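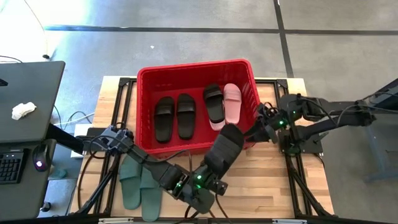 How long does it take a student club to teach two robot arms to sort shoes?
Most of a school year for us, starting from bare tables in October, and the arms still get it wrong often enough to keep us humble.

18 May 2023

OK, so I promised a proper post about the slides project and I've been putting it off all spring, mostly out of fear that I'd start writing and never stop. Here goes.

For anyone new: I'm in my second year with the Otside robotics club, and our big project is called Pidis. The job is simple to say. There's a basket with slide sandals in it and a table. The arms take the slides out and set them down in matching pairs, toes the same way. Any little kid can do it. I love this task so much!

Why slides? They were cheap, they don't have laces, and they are a lot harder to pick up than they look. The strap makes a kind of bridge, so the gripper has a choice. It can pinch the strap, go in under it, or grab the sole from the side. Pinching the strap is easy but the whole thing swings like a bell. Grabbing the sole is steady, but when two slides are stacked there isn't much room to get a finger in. We argued about this for weeks (I was on Team Strap, I have since switched, please don't tell Veikko).

Veikko Ojala is our mentor, and the table setup is his design. He wanted a rigid black frame around the top so that nothing could drift between sessions, and he was right. Before that we had the arms clamped on separately, and each time somebody leaned on a clamp we'd lose an evening getting things lined up again. Now we sit down at the keyboard, start everything up, and go.

The way we teach it is by doing it ourselves. One person drives both arms from a pair of smaller hand controllers, and the software writes down where every joint went along with the camera video. One full run, from full basket to tidy table, is an episode. Our best version so far was trained on 270 episodes. I had read that some groups collect 3000 and up, and for a while I found that depressing, but then we started looking hard at what was in our own runs and got a lot more out of fewer of them.

The biggest lesson was that I was too good at it. That sounds like bragging, sorry! What I mean is that I had a routine. I'd always start with the green pair, always with the left arm, always put them in the same spot on the near side of the table. The model learned my routine beautifully. Then Kiiskinen (last names only in our club, long story) dumped the slides in with pink on top and the left arm went straight past it looking for green. It pushed down, it closed on air, it came back up and tried again. We were crying laughing. After that we made a rule that somebody other than the driver loads the basket, and that they mix it up every run. Black on pink, pink on black, soles up, straps down, whatever they feel like.

Black slides are their own headache. Two of them touching at the bottom of a basket turn into one dark blob on camera, and even I have trouble saying which strap goes with which sole when I'm watching on the screen. The red basket helps a bit, since everything stands out against it. We have tried a lamp from the side, a lamp from the back, and no lamp, and the lamp from the side is winning so far.

Then there's the question of the container walls. You want sides low enough that an arm can come over the rim without folding itself into a pretzel, and high enough that a slide doesn't hop out when the gripper bumps it. Rims get in the way more than I ever expected. I now look at storage bins in stores and think about wrist angles. My family is very patient.
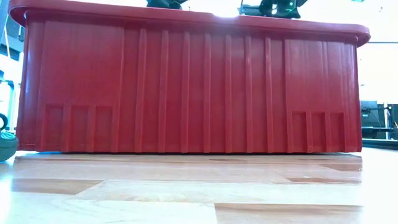 Big red bin, side on, with the ribs and that thick rim.

Run number 307 was the one I wanted to tell you about. It was a test, hands off, model driving. The left arm picked up a black slide, held it at a funny tilt over the table, and paused. The right arm was waiting next to the basket and I was sure we'd stalled. Then the left one turned its wrist a little, set the slide down flat, and went back in for the partner. We never taught it that pause on purpose. I went back through our recordings afterward and there it was in Veikko's runs: he stops for a beat when he's thinking. So the robot has picked up his thinking face, basically, and I can't unsee it.

Things still on the list: the arms sometimes both want the same slide, and the polite one backs off so far that it takes ages to come back. Pairs come out a bit staggered, one slide ahead of the other. And the odd one out (a slide with no partner in the basket) still confuses the model completely.

We're taking Pidis to the Sorkia student showcase next, where we get 2 attempts in front of judges. I'm driving the backup demo if the model gets stage fright. Before then I want one more big recording session with people who have never touched the controllers, to get some new habits into the mix. If you're in the club and reading this, sign up on the sheet by the door, and bring snacks that don't leave grease on the controllers!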